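The file fold, seven months in

I have been suspicious of the file fold since February, when Jolanta Malinowski sent me a link and the single word "finally." You know the one. Shirts stand upright in the drawer like folders in a cabinet, you see every one at a glance, and you never dig again. The article I read had 119 comments under it and I think I was the only reader who wasn't crying with happiness.

My objection was simple. The drawer was never my problem. My problem is the ten minutes between the dryer and the drawer, and the file fold makes those longer. You have to lay the shirt out flat, bring in both sides, deal with the sleeves, fold up from the hem, and then fold again until it stands on its own. Mine fell over. Thin ones fall over every time, whatever Jolanta says about "tension."

The one part of the advice I'll grant is the surface. I used to fold on the bed, and a bed is a terrible place to fold anything. A table with a cloth clipped along the edge is a lot better, and a soft knit stays more or less where you put it.

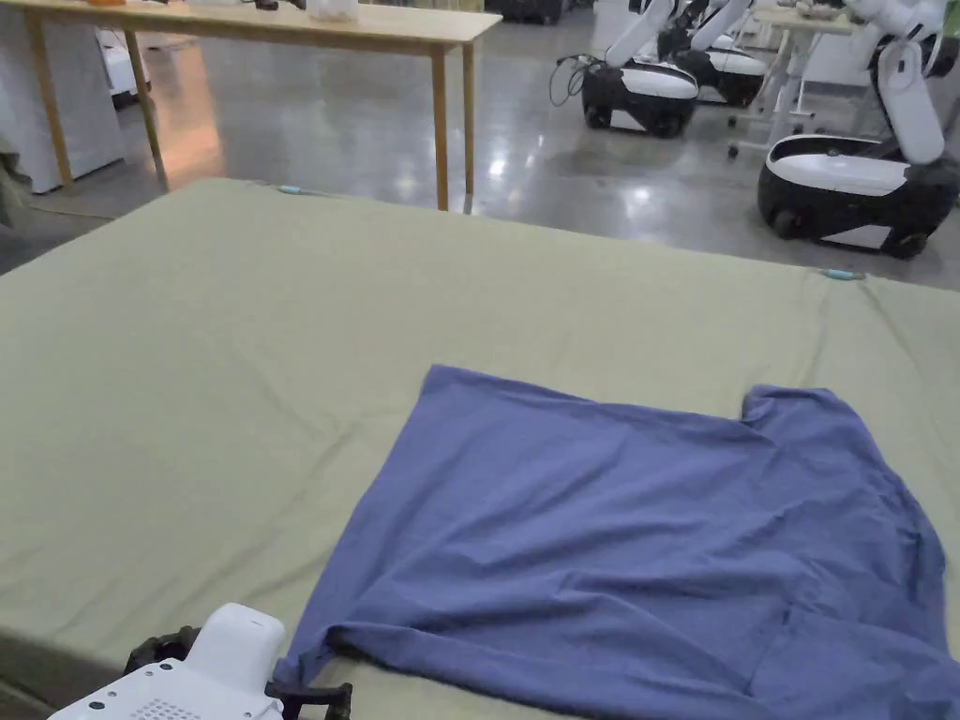 Blue T-shirt on the green cloth, creases and all, a bit bunched at the lower left.

A lightweight tee like that is the real test, if you ask me. Any method works on a stiff new cotton one. With the soft kind you smooth one side and the other side ripples, and by the third pass you're wondering who is ever going to inspect the inside of your dresser.

Kacper Lis says I should buy one of those plastic folding boards. I looked at the Ultivar and it costs more than some of my shirts, so no.

Where I've ended up: five good shirts get the file fold, at the front, where they can lean on each other. The rest get folded in half twice and stacked, same as my mother did it. Jolanta has seen the drawer and has asked me to stop mentioning her on here.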